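Assunto: Re: [lista-trernemden] Revisão do regulamento de resíduos, artigos relativos às embalagens

Exmos. Senhores,

Na sequência das observações recebidas durante o mês de maio, a Coordenação de Serviços Partilhados vem apresentar a esta lista a redação consolidada dos artigos relativos à separação de embalagens nos edifícios Omstead e Wuvska. O texto substitui a versão distribuída na primavera e ficará aberto a comentários até às 17h00 de sexta-feira.

A alteração de maior alcance diz respeito à separação entre plástico e metal. O regulamento em vigor admite a deposição conjunta das duas frações, solução adotada quando a recolha era feita por um único circuito. O contrato celebrado com a Lauritsen prevê circuitos distintos e faculta ao prestador a recusa de cargas misturadas.

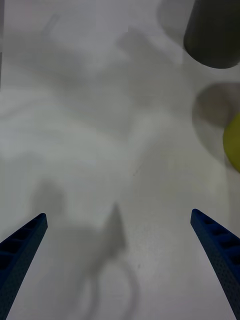
Mantém-se, no entanto, a recolha conjunta nas copas que servem menos de 121 utentes, até à renovação do equipamento. As restantes copas passam ao novo regime logo que a redação seja aprovada.

Quanto ao vidro, não se propõe qualquer modificação. As garrafas de vidro continuam a ser entregues no ponto exterior de Trernemden, e os serviços de limpeza não estão autorizados a transportá-las pelos elevadores de passageiros.

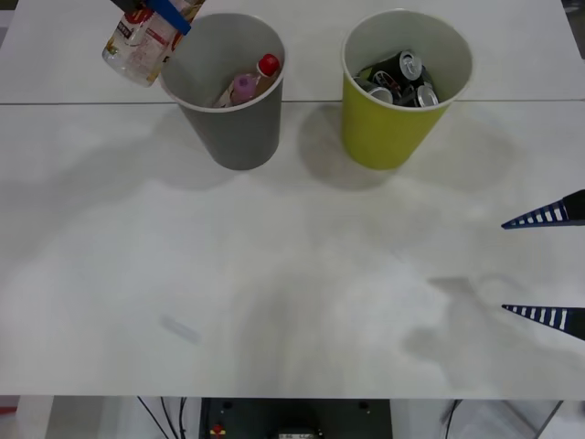
Everett Escobedo
Coordenador de Serviços Partilhados, Trernemden

Foram igualmente recebidos pedidos de esclarecimento sobre as tampas. A redação agora proposta determina que as tampas de plástico permaneçam enroscadas nas garrafas. As campanhas de recolha separada de tampas promovidas pelos serviços poderão prosseguir mediante comunicação prévia a esta Coordenação.

No que respeita aos encargos, a dotação anual de 300 euros por edifício destina-se exclusivamente a sinalética e à reposição de recipientes danificados. Os pedidos superiores a 200 euros carecem de dois orçamentos. Transcreve-se, para comodidade dos destinatários, a mensagem a que se responde.

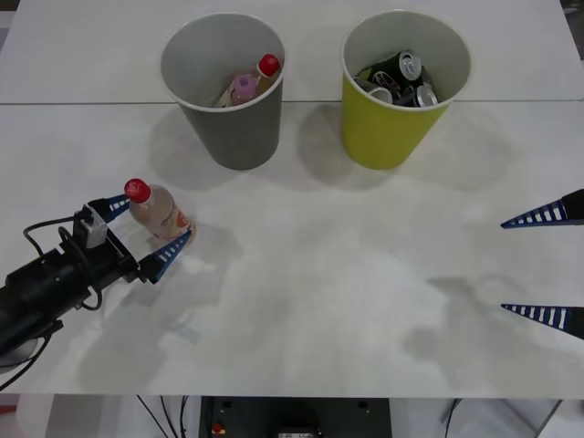 Loretta Gallagher escreveu:
> Exmo. Senhor Coordenador,
> O artigo 2 obriga a esvaziar as embalagens, mas nada
> estabelece quanto à lavagem. No edifício Wuvska há quem
> passe tudo por água e quem entenda que isso é desperdício.
> Solicito que o texto fixe uma regra única e que a cor dos
> recipientes seja uniformizada nos dois edifícios.
> Com os melhores cumprimentos,
> L. Gallagher

A primeira observação foi acolhida. O artigo 2 passa a dispor que as embalagens são esvaziadas e escorridas, sem obrigação de lavagem. A segunda foi acolhida em parte: a uniformização far-se-á à medida que os recipientes existentes forem substituídos, prevalecendo até lá a indicação afixada em cada copa.
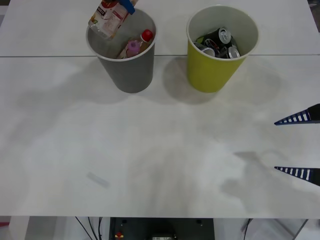 Recipiente cinzento e recipiente verde-amarelado, lado a lado.

Os comentários deverão ser remetidos a esta lista, com indicação do artigo a que se referem. As propostas de aditamento devem conter a redação pretendida.

Com os melhores cumprimentos,
E. Escobedo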